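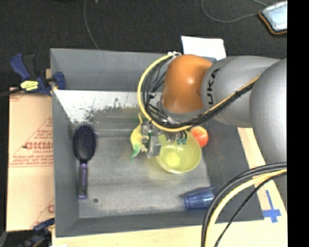
*Robot arm over a gray bin*

Hello all,

I've been meaning to answer this one for a couple of evenings now, and I'm sorry it took me until after supper to sit down with it properly. I was stuck on the Climside levels myself for most of October, so I have a lot of sympathy, and also far too many opinions, so get yourself a cup of something first.

> Hi everyone, I'm fairly new to Wadwood and I've been lurking on the list
> for a while. I'm on the level at Climside with the two waterwheels, where
> you have to float all the logs down to the mill before the pond freezes.
> I can get most of them through, but there are always a few stuck behind
> the ice on the left and I run out of moves. I've tried it more times than
> I'd like to admit. Do I need to buy the Vorketti lantern to get past it?
> I'd rather not spend coins if I can help it. Also, what does the gray
> beaver do? He just sits there.

First things first: please don't buy the lantern! It costs 800 coins and all it does on this level is melt one row of ice, and the row it picks is the top one, where you hardly ever need it. I bought it once in a bad mood and was still stuck the next morning, only poorer. Save your coins for the Guthrie chapter, where there's a bridge level that really does go easier with a little help.

Now, the level itself. You start with 70 moves, which sounds like plenty, and I think that's what fools people. The pond starts freezing from the left side once you've used up 16 of them, and it keeps creeping in from there. So whatever you do, do the left side first. I know the right side looks tempting because the logs over there are already lined up so nicely, and the game practically begs you to match the pinecones next to them. Leave them be. They'll still be there later, and the water on that side stays open nearly to the end.

What I do is this:

- Look for any match you can make low down in the left column, even a plain one. Matches near the bottom shake things loose above, and you'll get a few free ones dropping in.
- As soon as you can get four acorns in a line, make that match. It gives you a saw, and a saw going sideways clears the reeds that hold back the left logs.
- Don't set the saw off right away. Wait until there's a log sitting directly above it, then swap. The log drops straight into the channel and the left wheel picks it up.
- When the left wheel has turned all the way, move to the middle. The ice will have started by then, but it only covers the corner and you can work next to it.
- Leave the right side for last and just play it like any ordinary level.

The left wheel and the right wheel are not connected, by the way. For the longest time I thought turning one would help the other along, and I wasted a great many moves on that idea. They each want their own logs, and a wheel that's finished won't take any more, so if you see a log drifting toward one that's already done, try to match under it and send it toward the middle.

If you do end up with a log behind the ice, it isn't hopeless. Any match that touches the ice will crack it, and a second one will break it. A barrel next to ice will do both at once. Barrels come from matching five in a T or an L shape, and I find they turn up more often in the middle than anywhere else (I have no proof of this whatsoever, it may just be how I play).

As for the gray beaver - oh, I love the gray beaver. He's asleep until you make a match right beside him, and then he'll wake up and carry one log over to the nearest channel. He only does it once per try. Most people wake him by accident in the first few moves, and he carries off some log that would have gone down fine on its own. If you can keep away from him until you've got a single awkward one left, he'll fetch it for you. That's how I finally got through, with hardly any moves to spare and my tea gone stone cold beside me.

A small warning if you play on a tablet. Since the last update the pond levels will sometimes freeze in the other sense, where the whole screen stops, usually just as the wheel turns. If you close the game and open it again you don't lose a life, but you do start the level over. I've found it happens less with the snow effect turned off in the settings, under the little wrench. It makes Climside look rather bare but you can always put the snow back once you're through.

Once you're past this one, the next few are gentle, mostly berries and a bit of fence mending, so you'll have a nice rest. Then comes the level with the fog, and somebody else will have to help with that because I still get through it by pure luck. If anyone on the list has a real method for the fog I would be so glad to hear it, and please be as detailed as you like. I have it half written in my notebook that the owls matter, but I can't read the rest of my own handwriting.

Do write back and say how you get on with the waterwheels. If you're still stuck after a few more tries, tell us which logs are left over at the end and we can probably work out where the moves are going.

Warm wishes, and happy matching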